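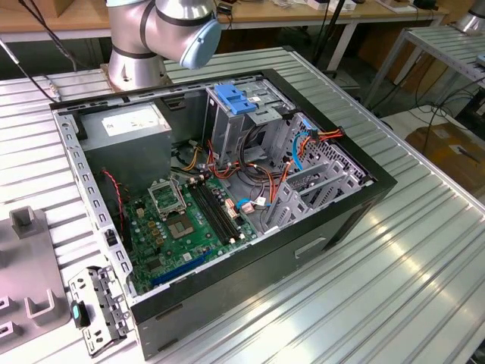 # The Last Pair

When the ninth wicket fell, Siham Bouzid was still looking for her left glove.

She found it under the bench, inside somebody's helmet. The score on the board was 18 short of what Gutotside needed, and there were 15 balls left. Her captain, Dalia Lūse, was standing in the middle with her bat under her arm, and she was looking at the pavilion with the face of a person who waits for a late bus.

"You can walk a little quicker," said the scorer through the window.

Siham walked a little quicker.

It was February 2025, the end of the summer in that part of the world, and the grass had become the colour of bread. Vaher had brought two cars of supporters and a drum. The drum had been quiet while Dalia and the wicketkeeper were batting together. They had made a long and patient partnership, and during it Siham had eaten two sandwiches and taken off her pads, then her shoes. Then the wicketkeeper tried to cut a ball which was too close to her body. After that five more went so fast that the orange peel was still fresh on the bench.

"How is it?" Siham asked when she reached the middle.

"The ball stays low from the far end," said Dalia. "From this end it does nothing. The spinner is tired but she doesn't know it yet."

"And what do I do?"

"What did you do last time?"

"Last time I was out."

"Then something else," said Dalia, and she went back to her place.

Siham asked the umpire for middle stump. She had learned the words before she learned the game. She had come to the town for a job at Tadix, where she checked invoices, and in the second week a woman from the next desk asked if she could throw. She could throw. As a girl she had thrown stones at a tin on her grandfather's wall, every evening, until the tin was hardly a tin. So they made her a bowler, and they put her at number eleven, and in three seasons she never climbed higher.

The first ball passed outside the off stump. The second hit her on the pad and all of Vaher shouted. The drum began. The umpire, who was an old man with a scarf in spite of the heat, looked at the place where the ball had landed for such a long time that Siham thought he had forgotten the question. Then he shook his head.

The third ball she pushed to the side with the edge of the bat, without planning it, and Dalia was already running.

"Yes!" Dalia shouted. "Yes, yes, come!"

It was one run. It looked very small on the board.

After that the game belonged to Dalia for some minutes. She hit the tired spinner over the fielder at mid-on, once, and the ball went into the dry ditch by the road. She took two to the corner. She hit another one so hard along the ground that the fielder pulled her hand away and afterwards pretended that the sun was in her eyes. On the bench of Gutotside they were all sitting exactly where they had sat when the first four was hit, and the wicketkeeper, who needed the toilet, was forbidden to move.

Between the overs the two of them met in the middle of the pitch.

"Do you want to know the number?" asked Dalia.

"No."

"Good. Then I won't tell you. But if you get the slow one, leave it."

"How do I know it is the slow one?"

Dalia thought about this. "She bites her lip," she said.

The bowler from the far end was young and quick, and she had taken four of the wickets. She ran in and Siham watched her mouth, and saw nothing there, and played forward to where she supposed the ball must be. It touched the bat. It stopped near her feet. She had never in her life heard a better sound.

The next ball was the same. With the third one, the girl bit her lip.

Siham saw it very clearly. She had time to think of Dalia's advice and to agree with it. But the ball came so slowly, and it was so large, like the tin on the wall in the evening light, and her arms had decided before she could speak to them. She swung. The ball went up, and the drum stopped, and two Vaher players ran for it from different sides, each of them calling the other's name.

"Run!" screamed Dalia.

Siham ran. She ran with her bat in the wrong hand and one strap of her pad open, hitting her on the calf. She passed Dalia going the other way. She turned and ran again, because Dalia was running again, and she heard somebody fall, and somebody else say a bad word, and she didn't look. On the third run she threw herself over the line, on her stomach, in the dust.

When she lifted her head the old umpire was bending down to her.

"It's finished, miss," he said. "You have it with two."

"Two what?"

"Two runs were enough. You ran three."

Dalia came and sat down on the pitch beside her. She took off her helmet. Her hair was flat and wet, and for a while she only breathed.

"I said to leave it," she said.

"I know."

"Did she bite her lip?"

"Yes," said Siham. "She did."

From the pavilion the others were coming over the yellow grass, all except the wicketkeeper, who was running in the opposite direction.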